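Tilia: a word list of fruit names in everyday use

Version 2, updated March 22, 2026

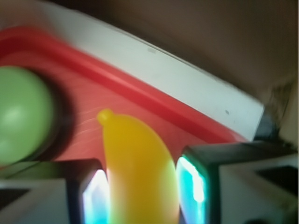 One early reader of the list wrote in to ask why plantain had its own entry when half the cooks in their family just say banana for both, and whether we planned to merge them. We don't, but the question was so good that it changed the layout of the whole file! Each entry now carries a "shared with" field, so banana and plantain point at each other and you can fold them together yourself if that suits your work.

What you get

Tilia is a plain table of 132 fruits and the names people use for them at home, at the market and in recipes. Not the Latin names (there are wonderful lists for those already) but the words on a shopping list. There are 2,000 names in all, spread over 45 languages and regional varieties. Some fruits have one name nearly everywhere. Others, and I'm looking at you, papaya, change names every time you cross a river.

Files

names.csv is the main table, one name per row
fruits.csv has one row per fruit, with a short gloss in English
notes.txt is where the arguments live, and it's my favorite part

Columns in names.csv

fruit_id: matches fruits.csv
name: spelled the way speakers write it, accents kept
language: a short code, with the region added if it matters
register: home, market, recipe or child
shared_with: another fruit_id, or blank
source: Flildale, Grisard or Havlíček

The "child" register covers words used mostly by or to small children. It's thin for now, and I'd love to see it grow.

Where the names come from

The Flildale rows were typed up from market price cards and are the ones I trust most for spelling. Grisard is a set of handwritten recipe books, so expect older words and a lot of jam. Havlíček is a household glossary, strong on plums (so many plums) and weak on anything tropical.

If two sources disagree, both names stay in. I never picked a winner.

Known problems

Citrus is a mess. Tangerine, mandarin, clementine and satsuma overlap differently in almost every language, and the shared_with field only holds one value. The next release in September should allow several.

Plurals are uneven. Flildale gives the plural for small fruits sold by weight, like cherries, and the singular for melons. I left them alone.

A few berry names in the Grisard rows could mean either of two plants. Those have a question mark at the end of the name, so strip it before matching.

Tomato, cucumber and rhubarb: the first two are out, rhubarb is in. See notes.txt before writing to me, please.

Loading it

The files are UTF-8 with commas and a header row. Spreadsheet programs sometimes guess the encoding wrong and chew up the accents, so pick UTF-8 by hand when you import.

Adding names

Send new rows in the same column order, with a line on where you heard or read the word. One name is plenty! A single word from somebody's grandmother can sort out an entry that has been bugging me for ages.

License

Free to use, copy and change. Keep the source column if you pass it on.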